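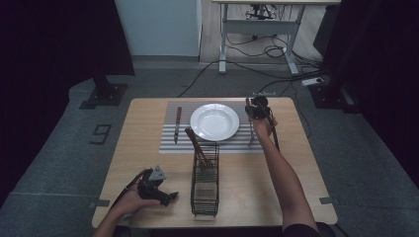 Get the gutters done before November, Henk Smits tells anyone who asks, and then go up into the roof space with a torch on the first wet day. Most owners do the first job and skip the second. He has been fixing roofs in Zondevham long enough to know which streets will ring him first.

The older houses there were built with box gutters, tucked behind the parapet where they can't be seen from the ground. When one blocks, the water has nowhere to go but inward. It runs along the top of the wall, soaks the ends of the rafters and shows up as a brown stain on a bedroom ceiling, often a couple of metres from where it got in.

Thijs Van Acker bought one of these houses two years ago. The stain over his landing had been painted at least once before. A first roofer replaced 400 tiles and the stain came back. Smits found a split solder joint in the gutter lining, hidden under leaf litter, and a downpipe too narrow for the roof it served. The repair came to $1041, including a wider outlet and an overflow cut through the parapet.

The overflow is the part Smits wants more people to ask about. It is a short spout set a little below the top of the gutter. If water is coming out of it, the downpipe is blocked – and the owner can see it from the footpath.

He is less keen on mesh guards. Fine mesh keeps leaves out but collects grit and seed, and on a low slope it can send heavy rain straight over the edge. Under gum trees he would sooner see a gutter left open and cleaned twice a year.

Van Acker now does his own, from a ladder tied off at the top, with a plastic scoop and a bucket. The landing ceiling was repainted in autumn, after the plaster had been left to dry for six weeks.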